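Laundry hours row rumbles on at Olteanu Court

5th December

Print this item | E-mail this to a friend

Residents of Olteanu Court have voted to keep the shared laundry open until midnight, ending a dispute that has lasted since August and produced, by one resident's reckoning, more paper than washing.

The building's managing agent, Brirodach, had proposed locking the laundry at eight in the evening after complaints about the noise of the spin cycle. Of the 213 residents entitled to vote, 54 wanted the earlier hour and 27 wrote in suggestions of their own, one of which was a recipe. Most of the rest voted for midnight.

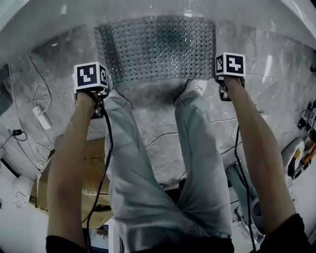

Shanti Tiwari, who lives directly over the machines and might have been expected to side with the agent, led the campaign against the change. She works late shifts and does her washing at ten.

"I have slept through that spin cycle for years," she said. "What woke me up was people putting leaflets through the door about it."

Brirodach said it accepted the result and would be writing to every household to confirm it. A second letter will explain the first.

The matter of the dryers is less settled. Both sides agree that a load left in the drum after it has finished may be taken out by the next person waiting. They differ on how long that person must wait, and on whether the clothes should be folded. The new rules say 20 minutes and are silent on folding, a gap that has already drawn two objections.
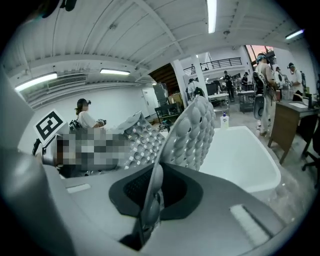 Iulian Husar, who spoke for the earlier closing time, said he was disappointed but would respect the vote. He has asked for rubber feet to be fitted under the older machines, and for the door on to Dimirier Street to be given a softer spring. The agent has agreed to the feet. The door, it says, belongs to the freeholder – a position the freeholder is understood not to share.

Mr Husar also wants an end to the practice of reserving a machine by leaving a single sock on the lid. He raised this at the meeting and was applauded by both camps, the only time that happened all evening.

The midnight hours start once the new notice has been printed. The old one, which gives the closing time as nine and has been ignored for years, will stay up until then.

Print this item | E-mail this to a friend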